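One Table for Everything: Does It Work?
Speaker notes, Tromville home and storage evening, May 5, 2026

Slide 1, title

Wait for the door to close. Skip the thank-yous, they were done in the introduction.

Start with the claim. The claim is that a small household can get by with one white table. You eat at it, the kids build on it, the mail gets opened on it, and because everything has a basket or a tray, it goes from one use to the next in 60 seconds. Cornberg prints that on the box. I've read the box several times and it doesn't say who was timed, or what was on the table when the clock started.

I'm not against small tables. I have one. I'm against being told it resets itself.

Slide 2, the survey

Two numbers on the slide, leave them up while talking. Bensaid asked 1,992 households whether they use one table for both meals and something else. 1,305 said yes. That's most of them, and I believe it.

What the brochure does next is the problem. It takes "yes, we do this" and turns it into "yes, we like this." The question wasn't asked. Plenty of people share a bathroom too.

Also not asked: how big the table is, how often it's wiped, whether anything gets put back between uses or just pushed to one side. Pushing to one side is what I'd have answered.

Slide 3, the surface

Give people time to look before speaking. 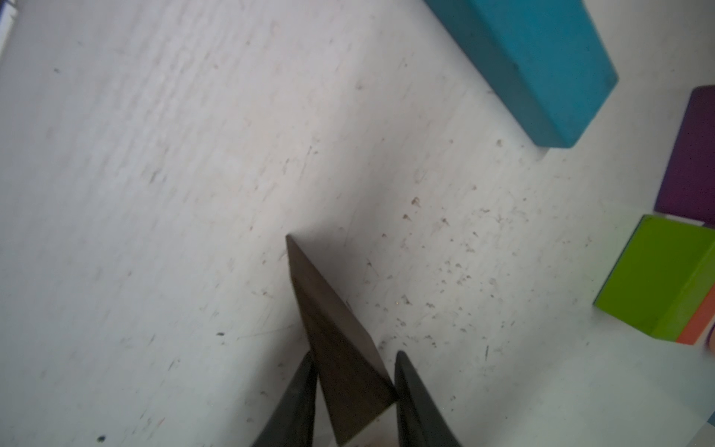 Slide 3: colored blocks on the white top, crumb-like specks and all.

White is sold to us as the clean color. White is the color that shows you everything. For some people that's a plus, and if you wipe every time you see a speck, fine, buy white. But be fair about what you're buying. The blocks look great on it. Teal, purple, lime green, a dark brown triangle. So does every little brown dot, and you get the faint scratches too.

Now the awkward part for the 60-second people. Picking up blocks is quick. A handful of blocks, no trouble. The specks are a separate job with a separate tool, and they have to be done after the blocks and before the plates. If you wipe first, you wipe around things. Most of the advice I've seen treats "clear the table" as one step. It's at least two, and the second is the one that gets skipped.

Ask the room: who owns a table brush or a hand vac that lives within reach of the table? Last August it was a handful. Don't make a big thing of it if it's more tonight.

If someone asks about scratches: I don't know what causes them on any given table. Grit under a block is a reasonable guess. I wouldn't say more than that.

Slide 4, trays

I came to trays as a doubter and I've moved a bit. A tray does one thing well, it tells you where eating stops. Plate, napkin, spoon, all inside the edge. You lift it and the meal is gone from the table in one trip.

Except you don't lift it if there's a long handle sticking out over the side. Serving spoons and ladles are the usual trouble. They're longer than the tray, they go on last, and then the tray can't be picked up without something sliding. The catalog never shows a ladle. The catalog shows one fork.

Short version for the handout: measure your longest spoon before you buy the tray.

Slide 5, walls and rails

This is where the money goes. Ika's pitch is that the table stays clear if the storage goes up the wall. Rail, basket, second basket, and you've gained a shelf without losing an inch of tabletop.

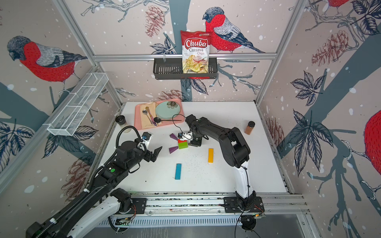 One reply to the draft of this talk said I'm too hard on baskets: "If the snacks are up on the wall they aren't on the table, and that's the whole point. You want people to be perfect before you'll let them own a shelf." Read it out in full, it's a good objection.

My answer. Yes, the chips are off the table. A bag standing upright in a wire basket is a decent use of a wire basket. You can see what it is, you can reach it, it stays up. I give Ika that one.

But look at what didn't go up. The jar is still down on the table next to the tray. There's a long white basket with dividers on the left wall, and it's set at a slant, and I'd like to know what a slanted divided basket is for before I pay for it. Pens? Cutlery? Small things in a sloping basket tend to end up at the low end. Maybe somebody here has one and loves it. I'm willing to hear it.

And wire has gaps. Anything smaller than the gap isn't stored, it's passing through. So the wall takes bags and boxes, and the little stuff (the stuff that makes the mess) stays at table height.

Aside if there's time: the wallpaper. Bullfinches, branches, pine cones. I like it. People tell me busy wallpaper makes a small corner feel cluttered and I've never seen that shown. The eye finds the chip bag right away. I'd keep the birds and argue about the baskets.

Slide 6, jars

Quick one. A mostly empty jar takes exactly as much table as a full one. Before you buy a rail, go through the jars. Decide if each one is getting refilled or washed. This costs nothing, so there's no brochure for it.

Slide 7, what I'd do

Don't read the slide, they can read.

Play things get one box with a lid, and it sits on the floor. Brush before cloth. Tray only if the ladle fits. One basket on the wall for a month, then decide on the second. I put up two at once and the second one filled with takeout menus.

Time yourself. Do it on a bad evening with dinner late. If you beat 60 seconds, write to Cornberg, they can use the evidence. My best is up to four minutes, depending on whether you count drying the table, and I think you should count it. Blocks on a damp top leave marks on mine.

Slide 8, questions

Likely ones:

Is a darker table better? It hides more. I'm not sure hiding is better where people eat.

Does a tablecloth solve it? It moves the crumbs to the laundry.

What about a fold-down table? Haven't tried one. Say so and move on.

Handouts are by the coat rack. Remind them the Bensaid figures are on the back page with the wording of the question, and to read the wording first.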